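**Stationery and Supplies Assistant (part-time), Wirnlow Business Centre**

Skimau looks after shared offices for small firms. We need someone to keep the supplies in order at our Wirnlow building, where 34 firms share the same cupboards, post room and meeting rooms.

The post is 20 hours a week, mornings only, starting in February. It is a fixed contract of 6 months and may be extended.

**What the work involves**

- Checking the supply desk on each floor and filling what has run low: paper, pens, envelopes, tape, staples
- Opening staplers, loading them and putting them back into use
- Clearing jams in staplers and hole punches, and setting aside anything that can't be mended
- Sorting returned items into baskets by type
- Unpacking deliveries and flattening the boxes
- Keeping the stock sheet up to date and passing orders to our supplier, Ogura

Most of this is done with the hands, at a desk, and some of it is fiddly. Staple strips break easily when they are drawn from a full box, and the staplers we keep are of several sizes and don't all open the same way. 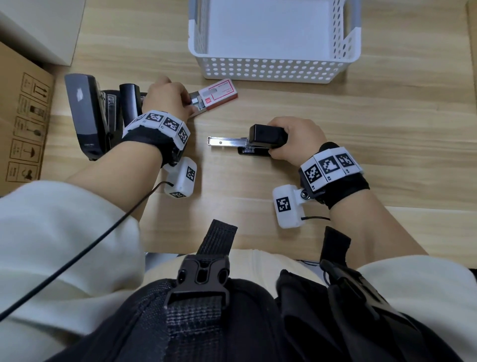
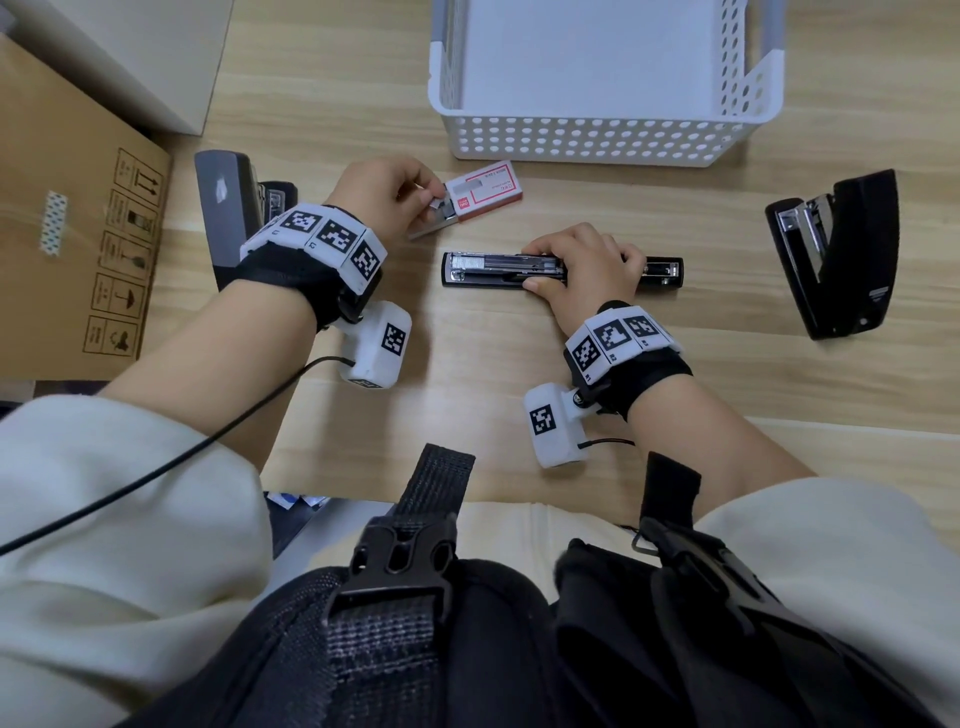
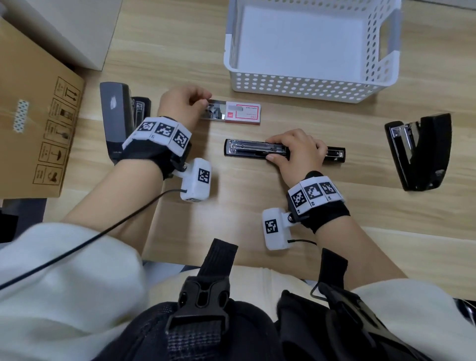 *Staplers and a box of staples at the desk, with the white basket behind.*

**What we are looking for**

You should be tidy and able to work through a list without being chased. You will need to lift boxes of paper from the floor to a trolley and be on your feet for part of the morning. Basic spreadsheet use is needed for the stock sheet. Experience in a stockroom, school office or shop would be useful but we will train the right person.

Please note that the building has 4 floors. There is a lift, and the trolley fits in it.

**Pay and conditions**

Pay is at the site support rate, which is set out in the full job description. Holiday is given in proportion to hours worked. Tea and coffee are free and there is a staff kitchen on the ground floor. Bicycles can be left in the covered rack by the Wakwood entrance. Car parking is limited and can't be promised.

**How to apply**

Send a short letter and a list of your past jobs to the Skimau desk at Wirnlow, by post or by hand. We don't need a full CV. Tell us which mornings you can't do, if any, and when you could start. Forms in large print can be had from reception.

People we would like to meet will be asked in for a short talk and a practical task lasting 20 minutes, which will include sorting a mixed basket of supplies and filling a stapler. All tools are provided. Reception is open from 8.30 am.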